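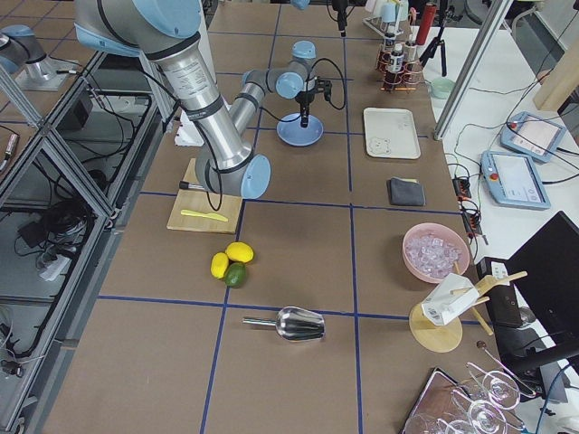 Ticket 452 - Drinks prep table, ice and layout
Opened by: Noreen Breathnach
Assigned to: Glykeria Mitsotakis-Vlachou
Priority: normal
Status: open

16th July, Noreen
Ice is going to water before the lemons are cut. The pink bowl is filled at the start and by the time we get to the drinks there is roughly 100 ml of water in the bottom. Also, the scoop keeps getting put back in the wrong place.

Glykeria
Is the bowl being filled from the freezer or from the bag in the cool box?

Noreen
Cool box.

Glykeria
Try the freezer first. Ice from the cool box is already wet on the outside. Please also leave filling the bowl until the fruit is cut - the board, knife, lemons and lime can all go out without it.

Noreen
Tried that. Better, but still some water after the second round. Room was warm, blinds open.

Glykeria
Close the blinds and tip the water off between rounds. The folded grey cloth can go under the bowl. If you need it for wiping, take another from the drawer.
For the scoop, the place is to the right of the board and further down, just below the lower line of blue tape, handle to the left. I'll put that on the Koval setup sheet.

Noreen
Cloth under the bowl works, no more sliding either. Scoop fine today. Can we keep the white tray where it is, upper right? Skevton's sheet has it on the left.

Glykeria
Yes, keep it. Their sheet is the old one - see ticket 161. Leaving this open until we've done 3 more rounds with freezer ice.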